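Notebook - fruit sorting table, Brenudside back room
December, entry started 9:40 in the morning

Picking this up from the last page, where I wrote that the red tray was "working fine." I no longer think so. It is a shallow box with cardboard brown on the inside and low sides, and the Voyle sheet wants us to treat it as the finished side of the table: whatever is in the tray is sorted, whatever is on the cloth is still to do. I have my doubts. Fruit of different kinds goes in together, so what exactly has been sorted? All we know is that it left the cloth.

The sheet also claims the plaid cloth helps because the squares give you places to put things. Maybe. An orange mandarin on a yellow square is easy enough to find. A brown fruit on a brown square is much less so, and we have plenty of both. I would like to try a plain cloth before anyone writes down that this one is an improvement.

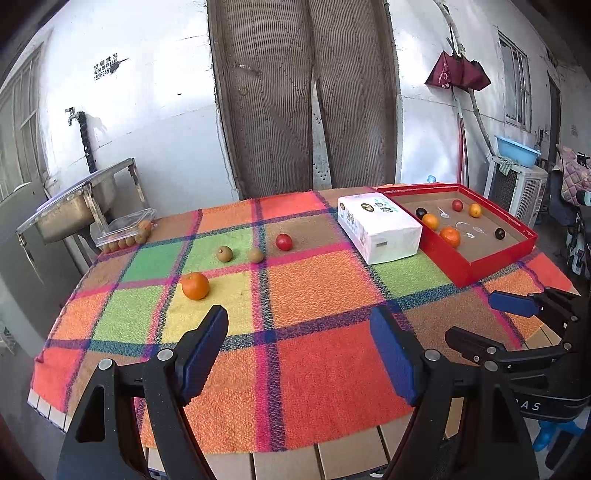

Mandarin, two brown fruits and a cherry tomato still on the cloth; tray at right, tissues beside it.

Points against the present layout, in no special order:

The spoons. Small plastic ones, lying in among the fruit. They belong to the tasting, and the tasting has its own page (see Isia, page 13). Either they get a cup or they leave the table. I asked for this once already.

The tissue packet sits right up against the tray. Handy for wiping, but it takes the spot where I would want a second tray. Move it to the sink side.

The clear container at the left with the small fruit in it. The sheet calls it "reserve." Reserve for what? If it is part of the count it should be near the tray, and if it isn't, it should go off the table.

The names. This one bothers me most. I went through the old pages and found the same brown fruit put down as longan, kiwi, plum and, in one place, "nut?" Bavero's list has a line for each, so four people could fill it in four ways and all feel sure of themselves. I am writing "brown, round" until somebody cuts one open.

Tissue packet: the list has it under "soft goods," code 902. Fine, but then the tray needs a code too, and it has none.

Later, 11:15. Weighed what I could. The kitchen scale reads in steps of 40 g, so small fruit weighed singly gives nonsense and I threw those numbers out. A mixed pile came to 800 g, for what that is worth on this scale. I wouldn't quote it outside this notebook.

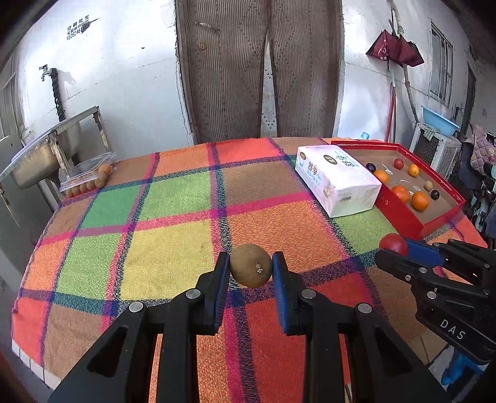 HANDLING AND BRUISING

The sheet says picking up one piece at a time keeps bruising down. It sounds right, and I have no numbers that back it. The brown fruit being held over the table has a pale blemish on the skin, and I can't say whether that came from the tree, the bag or us. We never looked at the fruit before it went on the cloth. So any bruise count from this setup is a count of marks, and the cause is a guess.

The tomato is the better test. Thin skin, shows damage early. Proposal: mark each tomato with a dot of pen, look it over before and after, and leave the oranges out of it, as their peel hides too much.

To do:
- plain cloth, same fruit, same table
- cup for the spoons
- second tray, so that large and small can go apart
- ask Bavero to fold the four brown lines into one
- better scale, or stop weighing

Not signing off on the Voyle sheet until the first and third are done.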